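Print this page | E-mail this page

Leasing a pair of hands: the Cokuvar service and the small laundry

February 2024
By the Editorial Office, Sterkport Textile Care Review

The Cokuvar folding and sorting service is now being offered to small laundries on a monthly lease. The supplier, Marchetti, provides the arm, a two-fingered gripper with a camera at the wrist, the software and a maintenance visit each month. The laundry provides the table, the power and the linen. It is our view that the service deserves serious attention, and that the contract which comes with it does not yet deserve a signature.

We consulted the operators of the Flalham site, where the service ran for 20 working days beside the ordinary staff. Over that period the arm handled 1,656 items. Flat white goods gave little difficulty. Mixed loads, in which a coloured piece lies over or against white linen, were slower, and it was usually a member of staff who settled the matter by pulling the two apart. Any supplier of such equipment should be asked to show mixed loads first. A demonstration made up entirely of pillowcases tells a buyer very little.

The price is the stronger part of the offer. The lease covers 200 hours a month, and unused hours may be carried forward. A small business cannot tie up its capital in a machine that may be out of date before it is paid for, and Marchetti has understood this well. We also welcome the decision to let operators adjust the grip pressure themselves — older linen needs it.

Our objections concern the terms. Camera recordings are kept by the supplier for an unstated period, and the laundry has no right to ask for their removal. Linen often carries names, room numbers and the marks of care homes and clinics. A customer who sends sheets to be washed has not agreed to have them filmed and stored elsewhere. The contract should state a limit, and that limit should be short.

The notice period also requires correction. The laundry must give 7 months' notice, while the supplier may withdraw the arm at the end of any month. A business that has rearranged its floor and its shifts would be left badly exposed. Equal notice on both sides would be a modest request.

We recommend that members wait for revised terms before signing. Those who wish to proceed sooner should have the recording clause struck out in writing, and should keep a folding table staffed throughout the first quarter — including the days on which the arm performs well.

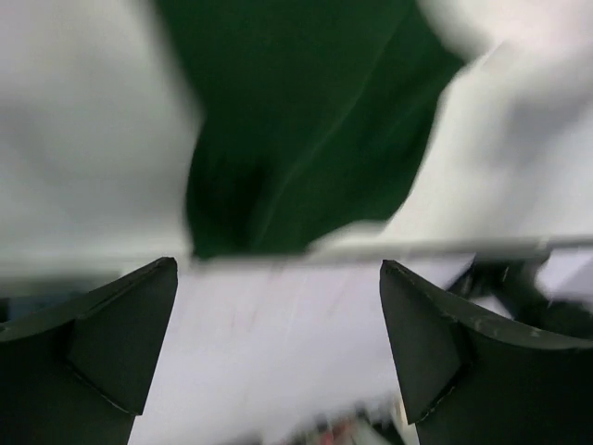
Page last modified: Aug 5, 2024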